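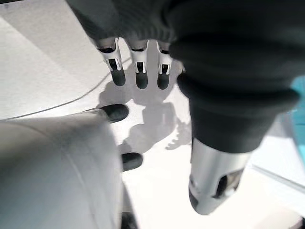 Rekha Suvarna asked, after the first reading of the draft, whether the sun-sign texts would still be told apart if the name of the sign were taken off the top, and whether the readers who say they believe in them would do any better than the rest. Both questions were added to the plan. The first had been left out entirely, and the second had been treated as a side matter.

Project question

Daily sun-sign texts are written for twelve signs, and each sign has a set of traits that handbooks repeat with little change. The project tests whether those traits can be found in the daily texts by a reader who does not know which sign the text was written for. It does not test whether the forecasts come true.

Sources

Three services were used: Urnusance, Dereo and Jaidee. All three publish one text per sign per day. Texts shorter than 50 words were dropped, as were texts that were repeated word for word under another sign on the same day. After this step 1,122 texts remained. The share from Jaidee is the smallest, because its weekend texts are short and most fell under the limit.
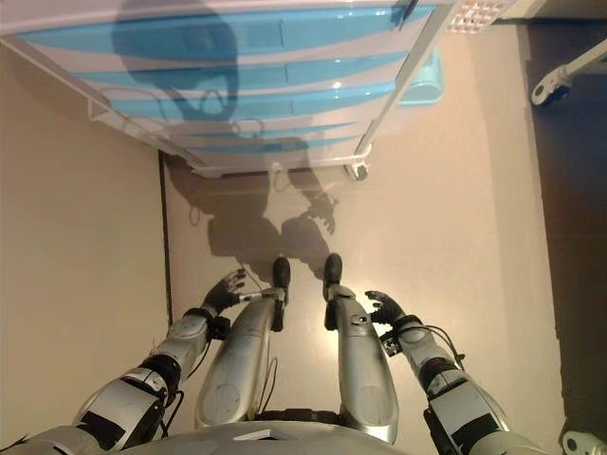
Manik, January 6, 2025

Cleaning the texts

Sign names, birth dates, ruling planets and the names of the four elements were removed and replaced with a neutral mark. Animal words were removed only where they pointed to the sign, such as "horns" or "claws". This was a judgment call in several cases. "Balance" was kept, although it is tied to Libra in the handbooks, since it turned up under every sign in all three services – most often in texts on money.

Planet positions for the day (for example, a note that the Moon is in a certain sign) were kept if they appeared under all twelve signs, and removed if they appeared under one.

Readers

54 people signed up. 40 finished the full set of readings and are included in the results. Each reader was given cleaned texts from a single day and service, with four to choose from at a time, and was asked to pick the one written for his or her own sign. The order of the texts was drawn by lot. Before starting, each reader marked on a five-point scale how much weight he or she gives to astrology. Rising sign was asked for but was not used, as many readers did not know their time of birth.

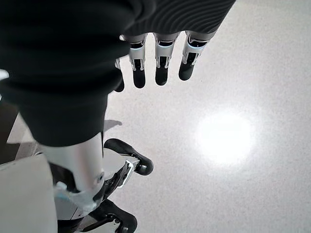
Coding for specific content was done by hand by Amber Van Wijk and checked against a second coding made without sight of the first. A sentence was marked "specific" if a reader could say at the end of the day that it was false. The rule was harder to apply than expected, and the coders practiced on plain statements about objects before moving to the texts. The black sleeve with the ribbed texture and the thick, rounded cuff gives a specific sentence: anyone can look and agree or disagree. "A dark covering may be on your mind" does not, and was marked "open". Sentences that gave advice ("rest early", "call a relative") were marked "advice" and left out of both groups.

Where the two codings differed, the sentence was marked "open". This makes the count of specific sentences a low one by design.

Results

Readers picked the text for their own sign at a rate close to one in four, which is the rate expected from guessing. Readers who gave astrology a high weight did no better than those who gave it a low weight. They were more certain of their choices, however, and changed fewer of them when offered the chance.

The service made a small difference. Dereo texts were picked correctly a little more often than those from Urnusance, and the gap is in the direction expected, as Dereo uses more trait words. With this number of readers the gap may be due to chance.

Most sentences were open or advice. Specific sentences were nearly all about the sky, not about the reader. 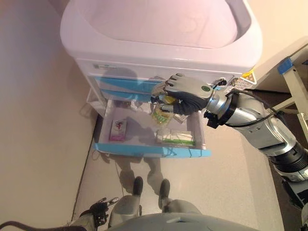

Figure 4. Robotic hand holding a small yellow packaged item at the open drawer.

Limits

The readers were mainly students and several knew each other. The cleaning step may have removed wording that carries real differences between the signs. A version with light cleaning was tried on Urnusance texts only, and the rate of correct picks went up, but some readers reported that they had worked from leftover clues such as "your ruler".

Texts were read in one sitting. Regular readers of a column see it daily and may notice patterns over weeks that a single sitting does not show. A follow-up would give each reader the same service for the whole of January and repeat the test at the end, with rising sign recorded from a birth certificate where possible.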